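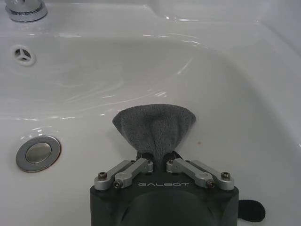
White basin with chrome faucet and overflow grille

Orus download mirror and sign-in changes

The main download server for Orus has been refusing connections on and off. The cause is a full disk on the host, which also stops the nightly build job from writing its packages. Until the disk is replaced, please use the Galden mirror. It carries the current stable release, the 3 most recent test builds and the matching checksum files. The mirror syncs at 4:00 a.m., so a build posted during the day will not appear there until the next morning.

Checksums on the mirror are signed with the same key as before. If verification fails, delete the file and download it again before filing a report. Of the failed downloads we looked at, 408 were partial files left by a proxy timeout. The timeout on the mirror has been raised to 120 seconds.

The account system has moved from Jimex to Owusu. User names and bug tracker history were copied over. Passwords were not, and every account needs a reset the first time it signs in. The reset link is on the sign-in page. Old Jimex session cookies can cause a redirect loop – clear them for the project domain if the page keeps reloading.

Test build 545 fixes the crash when a project file is opened from a network path with spaces in it. It also changes the default autosave folder. Existing settings are kept, but new installs will write to the user data directory. The Windows installer still shows the old version string in the uninstall list. This is cosmetic and is fixed in the source tree. 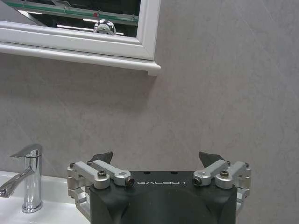
Can I install a test build next to the stable release?
Install it in a separate folder and start it with the --profile option, so that the two versions do not share a settings file.

Translators: the string freeze for the next stable release begins in August. Strings changed after that point will wait for the following release. Please send corrections through the tracker under the "locale" label, with the language code in the title.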